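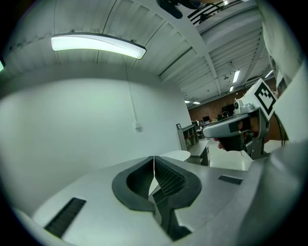 Dear all, thank you for the many replies about the place for our winter singing and dancing evenings. I have read every one of them, also the long ones, and I try to answer in one message so that the list does not become too full. My first worry was the sound. We sing without microphones, and half of our repertoire is slow songs where the words must arrive to the back row. The room at Jutell is large and it has a white ceiling without any curtains or cloth hanging under it, so I expected that every consonant would come back to us a second time. I asked three of the altos to sing the first verse of the harvest song while I walked from one side to the other. Close to them it was good. From the far wall I could follow the tune very well and the words only if I already knew them, which I do, so perhaps I am not the right judge.

Luana wrote about this last week and I think her message deserves a proper answer. I quote the main part:

> I am not against Jutell, but I want us to remember what happened
> with the old gymnasium. We all liked it on the first visit because
> we were ten people and we were talking, not singing. Then we came
> with 70 guests in February and the accordion covered everything.
> Please, before we sign, can somebody go with an accordion and a
> fiddle at the same time? A fiddle alone proves nothing.
>
> Also the question of the floor. For the couple dances I need to
> know if we can turn in leather soles. Last year two of my dancers
> changed to trainers after the first hour and their knees were
> complaining for days. The Avotiņš shoes that most of us have now
> are made for wood and I do not know how they behave on anything
> else.
>
> And how late can we stay?
>
> Luana Tavares

About the accordion: you are right, and I should have thought of it myself. Bodo (the big accordion, for the new members who think it is a person) was being repaired when I made my visit. The repairer has promised to give it back before the end of the month. When we have it I will go again, with one fiddle at least, and I would be glad if you could come too and stand at the far wall instead of me. You have the better ears and you are not so much in love with the place.

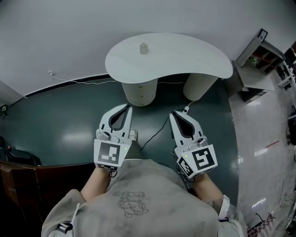 For the couple dances the floor matters more than anything else that I write here, and I understand why you put the question so directly. On wood we know what we have. At Jutell the floor is a dark colour between green and blue, and it is glossy. I do not know the name of the material. I had only my walking shoes with me, so I cannot tell you how the leather soles will behave. My proposal is that two couples try one fast polka and one slow waltz in the Avotiņš shoes, both directions, and that they write to the list the same evening while the knees still remember. If it goes badly we can bring the thin mats for the teaching part, but I do not wish to dance a polka on mats and I suppose neither do you. Please do not put wax or powder on the soles. We would have to clean it afterwards and I did not ask for permission.

How late we can stay: until 10 in the evening, and this includes putting the chairs back. I asked if there is a possibility of one more hour for the final party. The answer was friendly but it was no. For people who come by the last train to Cakoveck this makes no difference, for the others it is a pity. We could begin earlier and eat during the long pause, as we did when the group was smaller. I know that some of you work until six. Write to me if an early start would make it impossible for you, and not only unpleasant.

Now the money. The complete price for the season is 3727 euros, with heating, without the kitchen. We pay in two parts, the first when we sign and the second in February. The old place was cheaper, but there we paid the heating separately and I never managed to say in advance how much it would be. If we take 5 euros from each guest at the open evenings, as before, I think that the members' contribution can stay as it is. I would prefer not to make it higher -- we have several students, and two families who come with three children each.
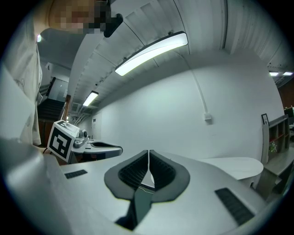

Last changed: June 10, 2025 (line about the kitchen corrected, see below)

The correction: in the first version of this message I wrote that we can use the kitchen for free. It is not so. We can use the sink and the kettle. For the oven we must ask each time, and there is an extra payment which I do not know yet. I apologise to the people who were already planning the cheese pastries.

A few smaller answers. Coats: there are hooks in the corridor, not enough for an open evening, so we bring our two rails. Bicycles go behind the building and please not at the front door. The song books are still in my flat, in four boxes, and somebody with a car would make my wife very happy.

Henceforth the Cakoveck dances will be taught in the first half of the evening and the singing comes after. Several of you asked for the opposite order -- I tried to imagine it, but the dancers would stand cold for an hour and then jump, and I do not like this.

I need to give an answer to Jutell before the summer break. If you have an objection, please write it to the list and not to me alone, then the others can read it too. Luana, tell me which evenings are possible for you and I will ask for the key.

With kind regards to everybody, and get well soon to our second bass.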